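Care of Textiles in Small Hotels and Guest Houses
Handout 4: Cotton Knits and Staff Shirts
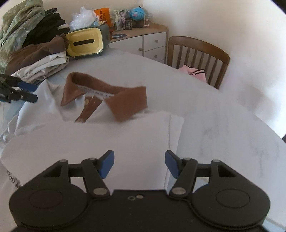
Saltora, May

In the last handout we looked at bed linen, which is woven. Now we come to knitted cotton, and mostly to the polo shirt, because it is the usual uniform in small hotels. Please read these notes before the practical hour and bring your fiber table with you.

1. Woven and knitted cloth

A woven cloth has two sets of yarn which cross each other. A knitted cloth is made of loops. The loops can open and close, so the cloth stretches, and it also loses its shape more easily. Most polo shirts are made in piqué, a knit with a small raised pattern. Piqué lets the air pass and hides light creases, but it holds dust in the low parts of the pattern.

2. Weight

The weight of a knit is given in grams per square meter. For staff shirts I advise a medium weight. A thin shirt is pleasant in summer, but the collar becomes tired after one season. A heavy one keeps its form and dries slowly - a real problem if your laundry room has no window.

3. Washing white shirts

Sort by color first, then by dirt. Kitchen shirts do not go together with reception shirts. Close the buttons only halfway, turn the shirt inside out, and do not fill the drum completely. Follow the care label for the temperature. Chlorine bleach can make some white shirts yellow, especially if there is elastane in the knit. Use oxygen bleach if the label allows it.

Yellow marks under the arm come mostly from sweat together with deodorant. Treat them before the wash. Heat in the dryer can fix them.

4. Drying and folding

Pull the shirt gently into shape while it is damp, first the collar and then the front opening. Dry it flat if you have the place. Fold on a smooth, clean surface, sleeves to the back, and store the shirts lying down. Thin hangers leave points on the shoulders.

5. Case for discussion

The guest house Gandent bought 322 shirts from the supplier Kaltik and paid 2435 for the first year of outside washing. After 49 washes the collars were curling, but the body of the shirt was still good. Should the house change the shirt, the laundry or the drying method? Prepare half a page. The wash records are in the Stetsiuk folder, on the shelf beside the fabric samples.

For next time: read the chapter on wool blankets and bring one care label that you do not understand.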